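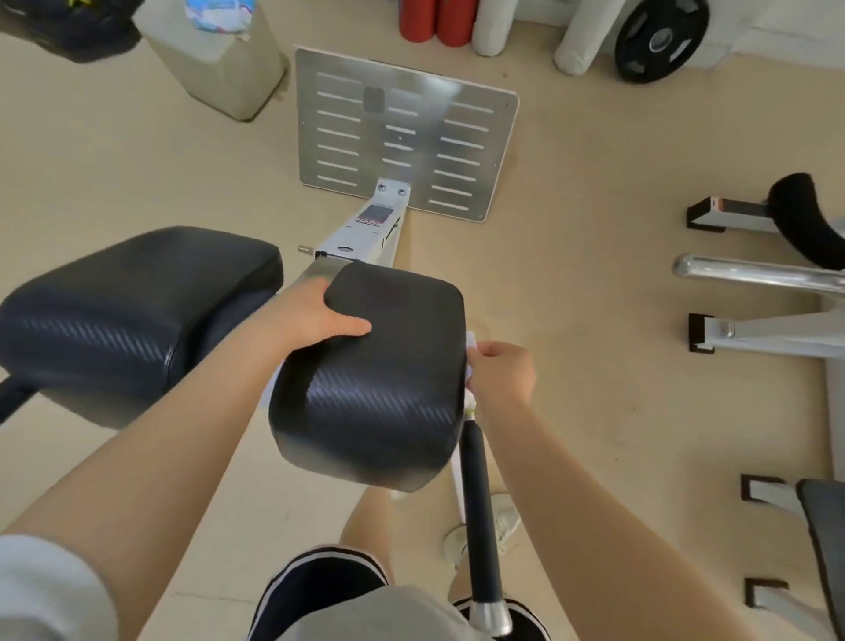
Basketball > Training Aids > Rebounding

Odent Rebound Trainer

I coach a girls' high school team in Ustham, and I sell a small number of things on this site that I use in my own practices. The Odent is the one I get the most email about, so I've finally given it a proper page!

It's a padded ball holder on an adjustable pole. You set the height, push a ball up into the cradle, and your player has to jump, get both hands on it and rip it down. The cradle holds on just enough that a lazy one-handed swipe won't do the job. My forwards hated it in preseason and now they fight over who goes first (I'll take that kind of fight any day).

What I use it for

Mostly box-out work. I put two players under it, one inside and one outside, and blow the whistle. The inside player has to make contact, hold her spot and then go up. With a real shot you spend half the drill chasing long rebounds into the bleachers. With this the ball is always in the same place, so you get a lot more turns in ten minutes.

I also like it for put-backs. Set it on the weak side, a step off the block, and have them come down, chin the ball and go straight back up without a dribble. We gave up way too many second chances against Nenbridge in March and lost a game we should have had, so yes, we've been doing a LOT of this one.

Liesbeth Verbeke, who runs the middle school program across town, uses hers at the lowest setting for teaching landings - two feet, knees bent, elbows out. I stole that from her and it's a good warmup.

Sizes and settings

The pole goes from 7 feet up to 10 feet 6 inches and locks with a pin. There are 3 cradle tensions, marked soft, medium and game. Start on soft, even with strong kids. The cradle fits a women's or a men's ball with no changes. The base has wheels on the back edge and takes up to 949 pounds of sandbags if you're the nervous type, though we use far less than that and it stays put for us.

Assembly takes two people and most of an hour. The instructions are fine until you get to the cradle spring, where the drawing is upside down. Hook the short end first. If you get stuck, write to me and I'll send you the notes I made for my assistant.

What I don't love

It's heavy. Rolling it across a gym is easy, but getting it up even one step is a pain, so think about where you'll store it. And the pin is small and gray and will disappear on you. I tied mine to the pole with a shoelace.

Price and shipping

$1,352 with the cradle, pole, base and 2 spare pins. Sandbags are not included. It ships in two boxes, and they don't always show up on the same day, so don't panic if you only have a pole. Schools can pay by purchase order - just put the PO number in the notes at checkout.

Replacement cradle springs and pins are listed under Parts. The Ng wall-mount version is a separate item and does not use the same springs.

Page updated May 9, 2021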